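3. Ropa que se queda: hábitos de conservación en los hogares de Marholm

Cuando empezamos a visitar casas en Marholm pensábamos, con cierta ingenuidad, que la gente nos hablaría sobre todo de dinero. Preguntábamos por qué una prenda seguía en el armario después de tantos años, y esperábamos oír que comprar otra salía caro. Algo de eso hubo, por supuesto, pero las conversaciones se nos fueron casi siempre por otro lado, hacia los colores, los tejidos y las personas que habían llevado la prenda antes.

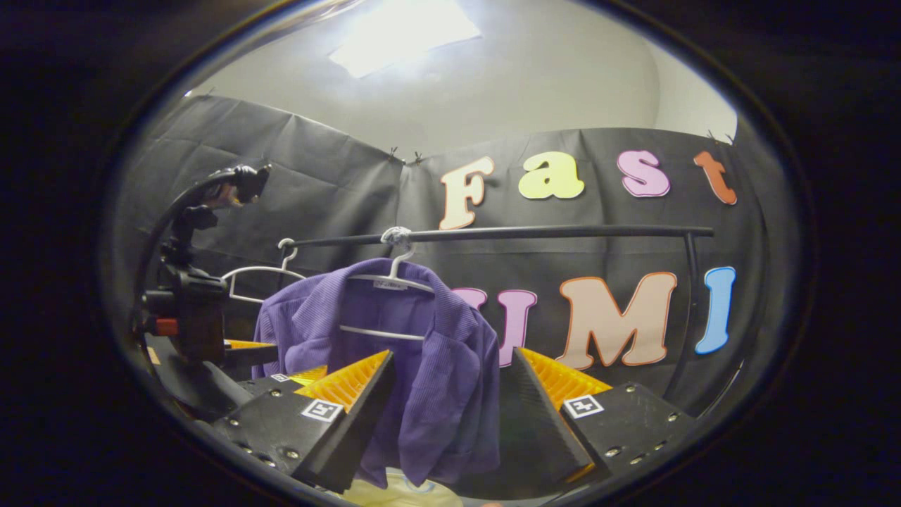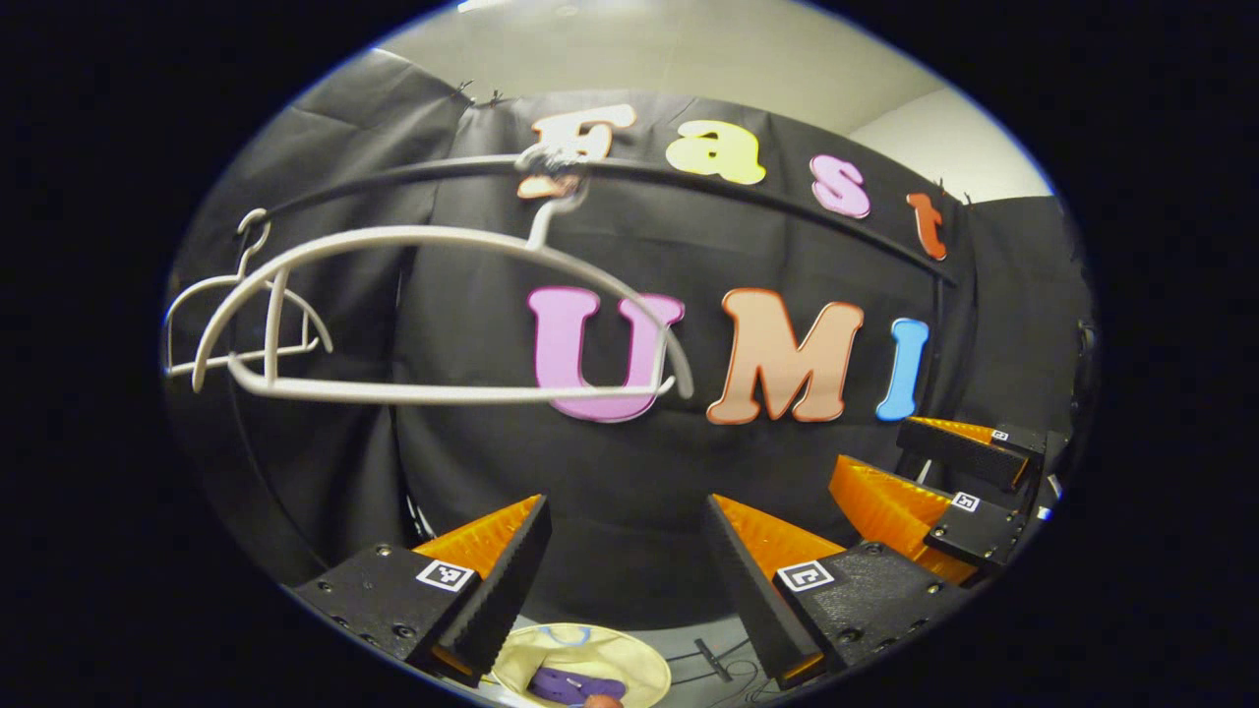 Figura 3. Prenda de color morado con cuello (primera fotografía) y letras recortadas de colores sobre tela negra (segunda fotografía).

De las 368 personas que respondieron al cuestionario, 121 aceptaron además una entrevista larga en su propia casa, con los cajones abiertos y, en más de una ocasión, con café y bizcocho de por medio. Danica Omerović y Karthikeyan Thampi se repartieron las visitas por barrios, y Kulap Intarasuk se encargó de transcribirlas, tarea por la que todo el equipo le está todavía en deuda. Las entrevistas del barrio de Hurkside fueron las más extensas, quizá por ser allí donde más familias conservan ropa de dos generaciones anteriores.

Llamamos «prenda retenida» a la que ya no se usa con regularidad y de la que, sin embargo, la persona no quiere desprenderse. La definición procede de un trabajo previo de Sreekumar Pisharody sobre los armarios compartidos, y la hemos mantenido casi intacta, aunque reconocemos que deja fuera un caso que nos apareció a menudo: la ropa que se guarda para alguien que todavía no puede ponérsela. Una abuela de Hurkside nos enseñó un abrigo reservado para una nieta que entonces tenía tres años — «ya crecerá», nos dijo, y volvió a colgarlo con muchísimo cuidado.

3.1. El arreglo como conversación

Llevar una prenda a arreglar resultó ser un acto bastante más social de lo que habíamos supuesto al redactar el cuestionario. Mohandas Nadar, que ya había estudiado los talleres de costura de la zona de Rai, nos advirtió de que conviene escuchar lo que se dice en el mostrador antes de anotar el precio, y le hicimos caso. En el taller Skanetano, donde pasamos buena parte del mes de marzo, las clientas explicaban primero la historia de la prenda y solo después el desperfecto. A veces el desperfecto era mínimo, un bajo descosido o un ojal flojo, y la historia ocupaba media mañana.

Entre los tejidos mencionados, la lana y la pana salieron con una frecuencia que nos llamó la atención. Varias personas los describieron como telas que «aguantan» y que «se dejan coser otra vez», expresiones que recogemos tal cual porque ningún término técnico nos pareció mejor. Las fibras sintéticas, en cambio, se nombraban poco y casi siempre al hablar de ropa deportiva o de trabajo.

3.2. Lo que se acaba dando

Desprenderse de una prenda retenida suele requerir un destinatario con nombre propio. Las bolsas anónimas para el contenedor aparecen en los relatos como último recurso, y no pocas entrevistadas bajaban un poco la voz al mencionarlas. Cuando había una sobrina, un vecino o una compañera de trabajo a quien entregarle la prenda en mano, la decisión se contaba de otra manera, con más detalle y con bastante más alegría. Volveremos sobre este punto en la sección 4, al comparar los hogares con familia cercana en Marholm y los que la tienen lejos.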